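**Room tidying** is the everyday work of clearing a shared room of loose items, sorting what is to be kept from what is to be thrown away, and leaving the floor and the furniture fit for the next people to use. It is a lighter chore than cleaning proper, which brings in water, cloths and machines, and it is usually done first, so that whoever comes along later with a vacuum has nothing to steer around. In offices, classrooms and meeting rooms it tends to be a small job done often, and a good many households will recognize most of it too.

## Items commonly collected

### Plastic bags

The thin plastic carrier bag is perhaps the most familiar thing to be picked up from any floor. It weighs next to nothing and slides along at the least draft, and once it has been crumpled it takes up far more room than its weight would suggest. Blue, white and clear bags are all common. Where the film lies in several layers it looks paler and milkier, and where it is pulled tight it shines.
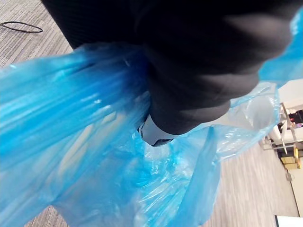

*A crumpled blue plastic bag on gray carpet.*

Bags that are clean and whole are often kept for a second use. People fold them into flat squares, knot them loosely, or – the favorite in a great many kitchens – stuff them all into one larger bag that hangs behind a door. A torn or sticky bag is better thrown out. Before either is done, it is worth giving the bag a gentle squeeze, as small things like receipts, caps and the odd coin have a way of hiding in the folds.

### Bottles

Bottles come next, and they ask for a little more thought. One that still has something in it goes back to a table or shelf, standing upright. An empty one is sorted by material wherever the building keeps separate bins. Labels can be a help here, although plenty of them give most of their space to pictures and advertising, and the useful print may be tucked around the back. 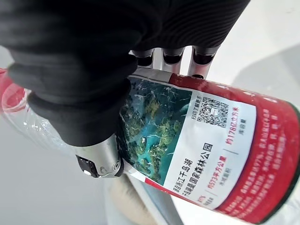
*A red bottle with a white label carrying Chinese text, an aerial view of a lake landscape and a QR code.*

The Greris household guide, a friendly little book that has been through several printings, suggests gathering all the bottles in one trip and leaving the soft trash for another. Its authors tried the method at a community hall in Urnham with 124 seats and found that a full tidy took 15 minutes. Readers with smaller rooms may expect to be done sooner, and readers with small children may not.

## The trash bin

Every tidy ends at a bin, so the choice of bin matters more than one might think. The pedal bin has a hinged lid raised by pressing a small lever at the base with the foot, which leaves both hands free for carrying. It is generally set with its back toward a wall and the pedal facing out into the room, where it can be reached without stooping or shuffling around. Bright colors such as yellow are easy to spot from across a room, and light-colored lids do show their scuffs, though a soft cloth will take care of some of them.
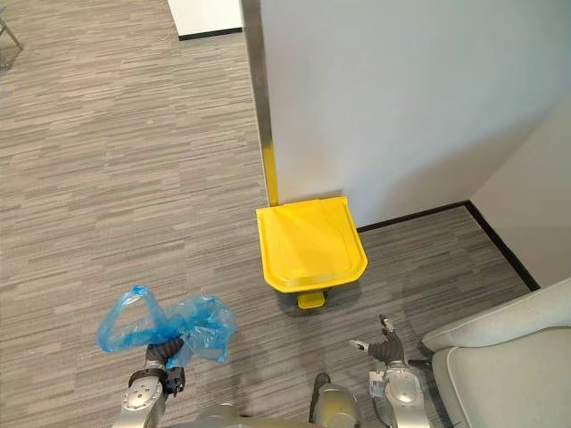
## Floors and carpet

Carpet with a streaky or striped pattern hides crumbs and lint rather well – a kindness to the eye and a small trap for the tidier. The usual advice is to walk the room once from each end, looking low along the baseboards and under the chairs. The hall in Urnham does this before its big yearly clean in March, and the neighboring one at Vanberg, which has 400 seats, does it after every event.

## See also

- Pedal bin
- Plastic bag
- Household sorting
- Carpet care

*Last revised 31 August 2018*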